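Latdale Recipe Index: Frequently Asked Questions

What does the index cover?
The index lists 1,613 home recipes in the Latdale collection. Each entry gives a title, a yield, ingredients by weight, a method and storage notes. Restaurant recipes and commercial formulas are not held.

Why are ingredients given in grams?
Cup measures vary between countries and between makers. Flour in particular packs down in the bag, and two cooks filling the same cup can get different amounts. Liquids are also weighed. Teaspoons are kept for salt, spices and raising agents below five grams.

Can I switch an entry to ounces?
Yes. Use the units menu beside the yield. Converted figures are rounded to the nearest quarter ounce, so a doubled recipe may differ slightly from the gram version.

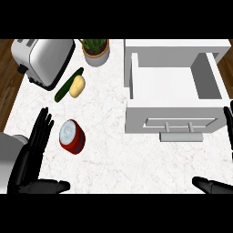

Bread entries are written for a 500 g flour batch unless the title says otherwise. The yield line gives the finished loaf and a suggested slice thickness. Slices meant for a two-slot toaster on the worktop should be cut no thicker than 18 mm. Thicker slices are better done under the grill, turned once. Entries tagged "Mridha" use a softer dough and should be left until fully cool before slicing.

How do I scale a recipe?
Enter the new yield and press Recalculate. Weights change in proportion. Baking times do not, and need to be judged by the cook. Tin sizes are listed separately under Equipment. Eggs are shown as a beaten weight when the result is not a whole number.

What do the Coltum and Cellbridge labels mean?
They are the two source notebooks. Coltum entries are mostly bread, pastry and preserves. Cellbridge entries are mostly soups, stews and fish. Where both books hold the same dish, the two versions are kept as separate entries and linked at the foot of the page.
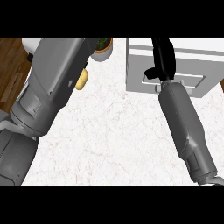
Duplicates within a single notebook are merged. The later version is used for the method and the earlier one is kept under Notes. There are 237 merged entries at present.

Are oven temperatures for fan ovens?
No. They are for a conventional oven, in Celsius. Reduce by 20 degrees for fan.

How do I report an error?
Use the Correction link on the entry and quote the entry number. Corrections to weights are checked against the notebook before the page is changed. Changes of taste, such as less sugar, belong in the comments.

Can I print an entry?
Yes. The print version leaves out comments and fits most entries on one A4 sheet.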